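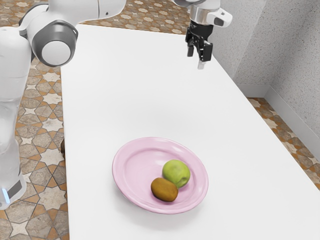

图1 仿真场景:机械臂、白色长桌,粉色盘子里放着青苹果和猕猴桃

机器人操作实践 第5讲 讲义
手把手教和遥控教:示教数据是怎么采出来的

上一讲我们把运动学收了个尾,作业里有不少同学问我:逆解也会算了,轨迹也会插值了,那机器人到底怎么“学会”干活?好,这一讲就讲这个。先打个招呼,今天公式很少,废话很多,但后面两次实验全靠这一讲的内容,请不要因为没有公式就去刷手机!

一、先说说什么叫示教

示教(demonstration)说白了就是:人先把活干一遍,让机器人把过程记下来。记什么呢?最少要记两样,一样是机器人当时“看到”和“感觉到”的东西(图像、关节角、夹爪开度),我们叫观测;另一样是人当时让它做的动作,叫动作,英文 action。两样按时间对齐,从头到尾连成一串,就是一条轨迹,也叫一个 episode。

这里有个词大家老混。工业现场的老师傅说“示教”,多半是指用示教器点几个点位,然后让机器人在点位之间反复走。我们课上说的示教是连续采的,后面要拿去训练策略。前者苹果挪开五厘米就抓空了,后者我们希望它挪开五厘米还能抓到(希望归希望,能不能做到看你数据采得怎么样)。

二、两条路:拖着走,或者遥控

第一条路,拖动示教,英文叫 kinesthetic teaching。机械臂切到零力模式,也就是控制器只补偿重力和一部分摩擦,你用手抓着末端,拖到哪儿它就跟到哪儿。我第一次玩的时候特别上瘾,像牵着一个很听话的大家伙散步。

好处很明显:直观,五分钟就能上手,接触到桌面的时候手上真能感觉到。麻烦也很明显。你的手、你的袖子、你半个身子都在相机画面里,策略训练的时候看见一只人手,部署的时候手没了,它就懵了。常见的补救办法是先拖一遍,只记关节轨迹,然后人退开,让机械臂自己重放一遍,重放的时候再录图像。代价是每条数据要花两遍时间,而且场景得原样摆回去。摆回去这件事,谁摆谁知道。

还有一个坑:拖动的时候夹爪怎么控制?两只手都在拽机械臂,第三只手在哪儿?有的人用脚踏开关,有的人在末端装个按钮。我们实验室用的是脚踏,请穿平底鞋来。

第二条路,遥操作,teleoperation。人不碰机械臂,通过一个输入设备来指挥。设备五花八门,我按自己用过的顺序讲:

键盘。能用,但请不要用它采正式数据。一格一格地挪,动作全是折线,训出来的策略也一顿一顿的。调试的时候倒是很方便。

六维鼠标。一个小旋钮,推、拉、拧对应末端的平移和旋转。便宜,桌面上放得下,我自己挺喜欢。就是平移和旋转容易串,本来只想往下压,手一歪末端跟着转了。新手可以先把旋转锁住,只练平移。

VR 手柄。手怎么动末端就怎么动,上手很快,转姿态也自然。注意一定要做“离合”:按住扳机时才跟随,松开就停,你可以把手收回来重新找个舒服的位置。没有离合的话,胳膊举到头了机械臂还差一截,那场面很尴尬。

主从臂。拿一只结构相似的小臂当主手,人掰主手,从手跟着走。关节一一对应,不用算逆解,奇异点附近也不会突然抽一下。做精细活我首推这个。缺点是要多备一套硬件,维护也多一套。

三、为什么先在仿真里练

图1那样的场景就是这门课第一个任务的底子。桌上的东西很少,这是我故意的,大家第一次操作,目标越简单越容易看出自己手法上的毛病。

任务的说法是:把猕猴桃从盘子里拿起来,放到桌面上,苹果不许碰掉。听着像幼儿园作业对吧?我请大家看看两个水果的位置。它们是挨在一起的,都在盘子的右半边,左半边空着。平行夹爪只有两根手指,手指得从物体两侧下去,可是猕猴桃有一侧紧贴着苹果,你让手指往哪儿插?

可以想的办法有这么几种。一是转一下夹爪,让两根手指避开挨着苹果的那一侧,夹得住就直接夹。二是先用手指把猕猴桃往盘子空着的那边拨一点,拨开了再夹。三是先把苹果拿走,不过任务要求里没说可以这么干,我会扣分的哈。

第二种办法在示教里特别有意思。你拨的那一下,对人来说是顺手的事,但对策略来说是一段完全不同的动作。如果全班一半人拨、一半人不拨,混在一起训练,简单的回归模型会给你学出个“拨一半”,手指停在两个水果中间犹犹豫豫。这就是讲多模态动作分布时我要反复念叨的例子,先记住这个画面。

在仿真里练还有个很现实的理由:撞了不心疼。真机上把手指怼到桌面,急停一拍,重新上电、回零、检查,半节课没了。仿真里按一下重置就好。但也别因此太野,仿真里的接触和真机不完全一样,圆滚滚的东西尤其如此,夹偏了是滑走还是弹飞,全看摩擦参数怎么设。

四、课程用的工具

遥操作前端用 Sasto,它负责读输入设备、做坐标变换、发末端速度指令。数据记录用 Estix,按下录制键开始,再按一下结束,结束后会弹窗问你这一条留不留。请认真回答这个弹窗!仿真任务包叫 Crenshaw,里面水果任务、叠放任务都有。真机在 Rulbridge 楼的操作实验室,第二次实验才用到,这周不用过去。

Estix 里现在攒下来的往届数据有1172条,大家可以翻着看。我建议专门找几条失败的看,比看成功的收获大得多。

五、采数据时的手法

下面是我这几年看大家操作总结出来的,顺序没讲究,想到哪写到哪。

起始位置每次都稍微变一点。很多同学喜欢把夹爪停在同一个点上再按录制,觉得整齐。整齐是整齐了,策略一旦偏出这条线就不会走了。

动作要连贯,别在半空中发呆。人一边想一边停,停的那几秒全都录进去了,策略会学到“到了这里就不动”。先在脑子里过一遍,想好了再按录制。

速度适中。新手往往前面冲得飞快,快到水果的时候突然刹住。接近段可以慢,但要慢得平滑。

夹爪闭合之后稍微等一下再抬。不用久,确认夹稳了就走。指尖还没合拢就往上提,是往届失败数据里我见得最多的毛病。

看相机画面操作,少用仿真里的自由视角。你转着视角从背后看清了缝隙,策略可没有这个视角,它只有固定的相机。你靠它看不到的信息做决定,它是学不会的。这一点我每年都讲,每年都有人偷偷转视角,我看得出来。

手滑了怎么办?如果是小偏差,自己修正回来,这条留着,修正的过程很有价值。如果水果掉到桌子下面去了,丢掉重来。

六、下手之前的检查

确认坐标系。推杆往前,夹爪是往桌子远端走还是往你这边走?先在高处试,离水果远远的。
确认夹爪的开合方向没接反。
确认录制频率和控制频率的设置,写进实验记录。
确认相机画面在更新,有同学对着一张卡住的图操作了半天。

七、作业

每组2人,一人操作一人盯画面做记录,中途要交换。每组交25条有效轨迹,格式用 Estix 默认导出就行,不要自己改字段名。另外写一页说明,讲清楚你们组用的是哪种抓法,全组是否统一,丢掉的轨迹是因为什么丢的。丢了多少不影响分数,瞒着不写才影响。

思考题(不用交,下次课上聊):如果你们组一个人习惯左绕、一个人习惯右绕,数据要不要分开训?再想想,如果把苹果和猕猴桃的位置对调,你们采的这批数据还够用吗?

下一讲讲行为克隆和误差累积,会用到大家这次交的数据,所以请按时上传,传之前自己先回放一遍。

讲义更新:2025年11月12日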